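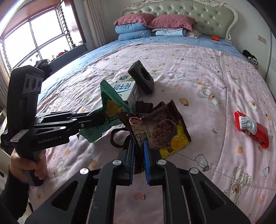 2. Starting condition of the bedroom

The bedroom was the second room in our study, after the kitchen at the Doucette apartment. The bed takes up most of the floor area and works as the main flat surface, so loose items collect there during the day. At the start of the session the quilt held a foam sponge block, a milk carton on its side, a green snack wrapper and a dark crumpled item near the wardrobe. Dark clothing was heaped on the windowsill with several small objects. The pillows and the folded light blue bedding were at the headboard, and we treated those as already in place.

The quilt is pale pink with printed bears, leaves and small orange flowers. This matters for the method. Small orange objects are hard to pick out against a print of that kind, and one was lying on the blue border near the headboard. We added a rule that the border is checked separately from the printed area.

2.1 Sorting categories

Each item was placed in one of the following groups before it was moved:

Trash: wrappers, torn packaging, used tissues.
Recycling: cartons and bottles, emptied and flattened where possible.
Clothing: anything worn or wearable, clean or not.
Bedding: pillows, blankets, sheets.
Other: anything that has a storage place in a different room, or no storage place at all.

The wrapper goes to trash only if it is empty. A full snack goes to Other and is returned to the kitchen. The same check applies to milk cartons. We did not have this rule in the kitchen trial, and one unopened carton was thrown out there, which Mervin Grewal recorded as a handling error.

The foam block was the only item on the bed that caused disagreement. It has a hollow cut into it and could be read as packing material (trash) or as a holder for something (Other). Under the final version of the categories, shaped foam is kept until the owner is asked.

2.2 Order of work

We compared two orders. In Order A, items are taken from the nearest edge of the bed to the farthest. In Order B, all items of one category are removed before the next category is started.

Order A needs less walking around the bed but more trips to the containers, or several containers carried at once. Order B needs one container at a time. In a narrow room this is easier, as the container can stand on the floor near the foot of the bed and be swapped when the category changes.

The windowsill was handled last in both orders. Clothing on the sill was moved to the bed, folded there, and put away from the bed. For this reason the quilt has to be clear before the sill is started. In one early run we ignored this, and folded shirts ended up on top of the trash pile.

2.3 Bedding

Bedding was straightened after all other groups were finished. Steps:

Remove the pillows and the folded blankets.
Pull the quilt toward the foot of the bed until the border lies flat.
Tuck in any cloth that shows at the side of the blankets.
Return the blankets, then the pillows on top.

The tufted headboard has a carved frame with curved ends. The quilt should be pulled from the foot end so that the fabric does not rub on the carving.

2.4 Results

The full kitchen and bedroom log has 154 entries. Of these, 51 are from the bedroom. Order B was preferred by both testers for the bedroom, and Order A was preferred for the kitchen, where the counter is long and the containers are already under it. We did not time the runs accurately enough to report a difference in minutes. The stopwatch was started late on the Friday runs, and those times were dropped.

Most of the corrections made in the bedroom concerned the Other group. Items without a storage place were moved from the bed to the sill and back again in later runs. A small tray or box for these would remove the problem, but adding furniture or storage was outside the assignment.

2.5 Limits

The same bed was used for every bedroom run. A plain quilt would make small items easier to find, and our error count for missed items should not be applied to other rooms. Light was also not controlled. The window is large, and daylight from that side was strong in the morning runs. The February runs after 5 p.m. were done under the ceiling light and are marked with an E in the log.

Category labels were revised once, after the kitchen trial. The kitchen entries were recoded by Grewal using the revised labels, and the original codes are kept in the second column of Appendix B.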